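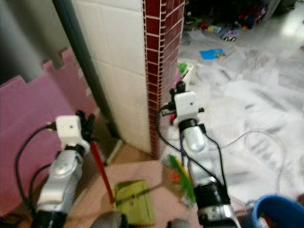 From: Facilities and Programs Office, Drulcombe Community Centre
To: centre-users list
Date: Tuesday, March 31, 2020
Subject: Re: Toys, mats and floor coverings in the tiled play area

Dear members of the list,

The office has received several messages concerning the play area at Drulcombe and the condition in which its contents are to be left. The most detailed of these came from the Plustham playgroup and is quoted below, with our reply following each part.

> We would be grateful for clear direction on the mats. Our group has
> always understood that the interlocking foam mats belong to the
> centre, but the Jedden group has told us they brought the pink one
> with them in February and expect to take it away again. We do not
> wish to pack up something that is not ours.

The office has checked its inventory. The foam mats, including the pink, are the property of the centre and were purchased under the equipment allocation. The Jedden group did bring mats of its own in February, and these were returned to it the same month. All foam mats should therefore remain at Drulcombe. When not in use they are to be stood on edge against the wall, on the side where the pipe comes down. The small green mat may be left flat on the tiles, provided that it is lifted when the floor is mopped.

> The second matter is the white sheet. Some families spread it over
> the floor before the toys are tipped out, and others say it is a
> tripping hazard and should be done away with.

The sheet may continue to be used. It is of real help at the end of a session, as small pieces can be gathered by lifting the corners. Users are asked to smooth it out before children come onto it, and to shake it outdoors afterwards. The centre holds 2 sheets for this purpose. Please put the used one in the laundry hamper in the hallway and leave the clean one folded on the shelf.

> Third, the sorting. We arrived last month to find the coloured sticks
> in with the toy cars, and the picture cards all through the building
> pieces. It took 30 minutes to put right, and we had booked only two
> hours.

The office regrets the inconvenience. The following arrangement now applies to all groups:

Sticks (red, green, yellow and any other colour) are to be kept together in the long tub. Please count them as they go in. A full set is 26.

Cars and other wheeled toys go in the crate with the rope handles.

Cards are to be banded and placed in the drawer. A card found after the drawer has been closed may be left on top of the cabinet.

Small containers of loose pieces should be closed before they are moved. If a lid is missing, please note this in the book.

> Finally, may we ask whether the brick-pattern strip at the corner
> is going to be repaired? One of the tiles sounded hollow when a
> parent tapped it.

The strip was inspected by Pandey Tiling, which found no loose tiles. The hollow sound has been recorded and the corner will be looked at again when the contractor next attends. In the meantime, please do not fix tape, hooks or artwork to the red tiles or to the white ones on either side.

The play area remains closed to group bookings until further notice. Groups holding centre toys at home — we are aware of at least one tub at Plustham — are asked to wash them in warm soapy water, dry them thoroughly and keep them until the office is in touch about returns. Please do not leave items at the front door.

Corrections to the inventory may be sent to the office by reply to this message. Replies go to the whole list unless the address is changed.

Facilities and Programs Office
Drulcombe Community Centre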